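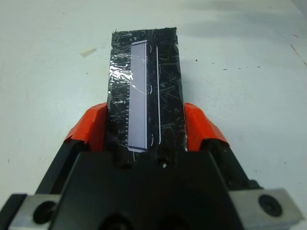

## Zonalow Opens Phone-Free Evening Rooms in Plundon and Medine

June 8, 2021 – Zonalow opens two evening rooms this week where visitors leave their cell phone at the door. One is in Plundon, the other in Medine. Each guest receives a numbered locker, and the phone stays inside until the guest goes home.

The Plundon room has 52 seats. Entry is free on both sites, but a place must be reserved by mail or at the desk.
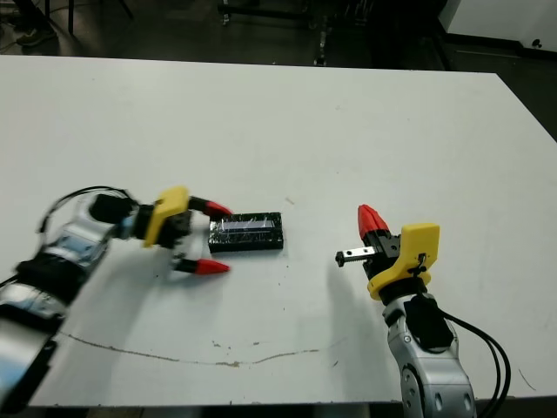
Guests can read, play board games or only talk. For urgent calls, families may use the desk telephone – the staff will bring the message to the table.

Zonalow tested the idea in Brophy in January with 150 guests. The rooms are open every evening except Sunday.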